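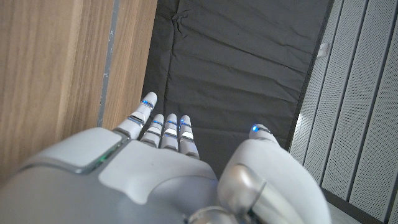
Sourdough rye in a cold kitchen, what's working for you?

crumbwagon
Okay I have to share because I am so happy with this loaf. I've been trying to get a decent 70 percent rye going since we moved to Bridton and the kitchen in this place sits at 61 degrees all January. My starter was just sulking. Then I quit fighting it and went to a long overnight sponge, 300 grams of whole rye, same weight of water, a spoonful of starter, and left it on top of the fridge until morning. It was domed and cracked like a dry lake bed at 7 and smelled like apples!! Baked it in the Flerko tin with the lid on for the first half. Best crumb I've ever had out of rye. Tell me what you all do in winter.

millpond_dee
Gorgeous smell, isn't it? Mine goes in the oven with just the light on. Gets up to the high 70s in there and the sponge is ready before lunch. Please put a sticky note on the oven door. I've preheated a starter. Twice.

oldstonehearth
I'd push back on the fridge top. Newer fridges don't throw heat up there, they vent out the bottom or the back. You had a good loaf because you gave it a long time, and I'd bet the counter would have done the same.

crumbwagon
Could be! This fridge came with the house and it is ancient, you can feel it humming through the tin. I'll put a thermometer up there tonight.

tangzhong_fan
What flour are you using? I've been getting the medium rye from Sæther and it drinks so much more water than the supermarket one. First time I used it I got a brick.

crumbwagon
The stoneground from the Drerudham mill, the coarse one. Same thing here, super thirsty. I add a splash more until it's like wet cement and spread it in the tin with a wet spatula.

oldstonehearth
Wet cement is right. People keep trying to knead this stuff.

millpond_dee
I knead mine a little and I will not be shamed for it. Two minutes in the mixer with the paddle, it comes out less crumbly around the edges.

oldstonehearth
That's mixing. I'll allow mixing.

rye_not
Jumping in with a question, how long do you wait before slicing? My family gets into it while it's still warm and the knife comes out all gummy.

tangzhong_fan
A full day, wrapped in a dish towel. Two is better.

crumbwagon
I made it to the next morning, barely. The middle was still a tiny bit sticky but with butter and pickled herring I didn't care at all. The heel I had today was way better than the first slice so yes, wait.

millpond_dee
Also check the inside temp before you pull it. I take mine to 207 and then give it another 10 minutes out of the tin so the sides firm up.

rye_not
Ohh I've been stopping at 195. That explains a lot, thank you!

crumbwagon
Update, the fridge top is 68 and the counter is 61. So it does help in this house, sorry oldstonehearth!

oldstonehearth
Fair enough. Keep the fridge. I still say try one on the counter and give it 14 hours, the sour is deeper.

crumbwagon
Deal, I'll mix one up tonight. Caraway or no caraway?

tangzhong_fan
Caraway, always.

oldstonehearth
None.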